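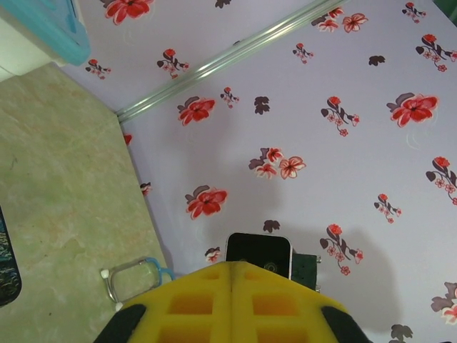 Pruvis 3 from Jendholm: a grasp planner that wants to be trusted

Jendholm says Pruvis 3 will find a grasp on "any everyday object on any everyday surface." I have read that sentence, or one very like it, on the front page of every picking package I've tried, and I've learned to reach for the ugliest surface I can find. A lavender floral print, red blossoms edged in white, dark leaves, pink sprays all over. Put a black phone and a small dark green box on that and you learn more in one morning than in a week with a clean gray mat.

What you get

Pruvis is three pieces: a segmenter that takes the wrist camera feed, a planner that scores grasps, and a thin control layer that talks to the arm. You can swap out the last one, and I did, as our Lombardi arm already has a driver I know and mostly like. Installation took 15 minutes on a fresh machine and most of an afternoon on the one I really use, thanks to a fight over library versions that the manual doesn't mention.

The calibration tool is good. I'll say that early, as there's not much more praise coming for a while. It walks you through the poses, shows you the error after each one, and refuses to save a bad result. Brindov, which I used before, will happily save garbage and let you find out later.

Segmentation

On plain backgrounds it's fine. So is everything else on the market. On the floral surface, the phone came out clean almost every time, white rim included. The green box was another story. Its mask kept growing a tail along whichever dark leaf was nearest, and once the tail is there the planner treats it as part of the object and moves the grasp center toward it.

Shadow is the other weak spot. With the gripper low over the surface, its own soft shadow falls across the print, and Pruvis likes to split a motif where the shadow edge crosses it and offer you one half as a new thing to pick up. There's a setting called self-shadow rejection. It's off by default. Turned on, it helped, and it also slowed every frame enough that I could see the preview stutter.

A pair of eyeglasses on the floor, folded, clear thin frame, is my usual torture test. Pruvis returned the blue part of the temple as an object and ignored the rest. I wouldn't hold that against it too hard — clear frames on a pale marbled floor are mean — but the product page has eyeglasses in its banner, so I think I'm allowed to bring it up.

Planning

We run foam fingers, molded with rows of square pockets and black rubber pads. Pruvis ships with 11 finger models and all of them are rigid. The help page suggests picking the nearest one and adding "compliance margin," a slider with no units. I tried low, middle and high. High makes the planner refuse to go near a thin flat object at all. Low makes it plan as though the foam were steel, pressing down for clearance it doesn't have.

I also logged 144 planned grasps on the phone and box together, changing the layout between batches. I am not going to print a success rate, since mine would depend on my fingers, my lights and my terrible floral print, and I wish Jendholm would show the same restraint. What I can report is the pattern. Failures bunched up when the tip of the closed gripper hid part of the target from the wrist camera. The planner keeps the last full mask for a short while and then quietly trusts the partial one. The confidence score doesn't drop when this happens. It should.

You can work around it by forcing a back-off and a second look before the final approach. That's a few lines of script, it costs time on every pick, and it ought to be a checkbox.

Tooling and logs

The replay viewer is the best part of the package. Scrub back, click a frame, and you see the mask, the candidate grasps and the scores as they stood at that moment. I found the partial mask problem that way, so credit where due. Exports are less happy: the format is their own, and the converter drops timestamps if you have renamed the camera stream. I lost a morning's worth before I noticed.

Documentation reads like it was written for version 2 and searched-and-replaced in July. Half the screenshots show menus that have moved.

Should you buy it

If your fingers are rigid and your bench is plain, Pruvis will do the job and the viewer alone may save you some grief. With soft fingers or busy backgrounds I'd ask for the trial and bring your own worst tablecloth to it. I'm keeping the calibration tool and the viewer, and for now the planning on our arm has gone back to Brindov, garbage calibration files and all.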